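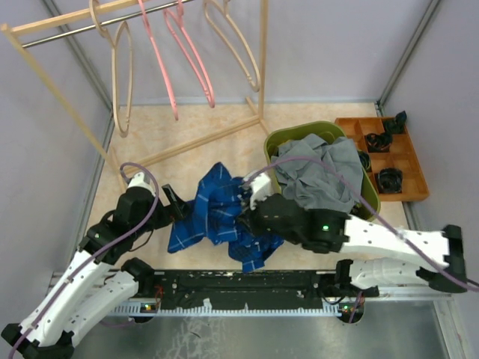 A wooden clothes rack with a metal rod and four hangers.

Clothes exchange in Sokwood to stay open until spring

The clothes exchange in Sokwood will continue until the spring, after the district office agreed to give it the use of the old post room for another season. The decision was made in October, and the first opening in the room is already planned for this month.

The exchange works in a simple way. People bring clothes which are clean and still good to wear, and they receive one paper ticket for each piece. With a ticket they can take another piece home. No money is paid, and the tickets do not lose their value from one month to the next. Children's clothes are given without a ticket, and this rule will stay the same.

According to Precious Layug, who started the exchange together with two neighbours from Pamier Street, some 500 pieces changed hands during the summer. Most of them were shirts, jumpers and school trousers. Winter coats were the most wanted and also the most difficult to find.

"People keep a coat for many years, and when they give it away it is often finished," she said. "We would like to ask families to look in the cupboard now and not in January, when everybody is already cold."

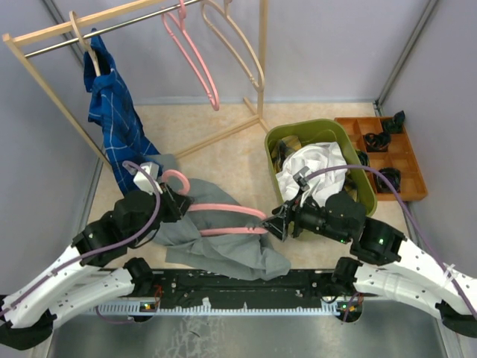

Wekesa Laizer wrote to this page that he is glad about the longer season but not about the opening hours. He works the late shift at the Tavico bakery and has never been able to come before the doors close. "If it could be open until 8 in the evening only once in the month, many of us would come," he wrote. He also asked if tickets can be used by another member of the family.

The answer to the second question is yes — a ticket has no name on it. About the hours, Layug said that the district office locks the building in the evening, and a later closing must be agreed with them. She has sent a request and expects to hear before the end of the month.

There are small changes for those who bring clothes. Shoes are accepted again, but only in pairs which are tied together. Bed linen and curtains are not accepted any more, as there is no shelf for them in the post room. One person can bring up to 8 pieces at one visit. Clothes that nobody has chosen after three months go to the textile collection in Abreu, as before.

A mending table will also be opened beside the entrance. Visitors can sew on a button or repair a seam there, and thread is free of charge. Those who have a sewing machine at home and do not use it are asked to speak with the organisers, who are still looking for one.

The entrance is from the yard side, next to the bicycle stands. The front door on Pamier Street stays closed during the repair of the steps.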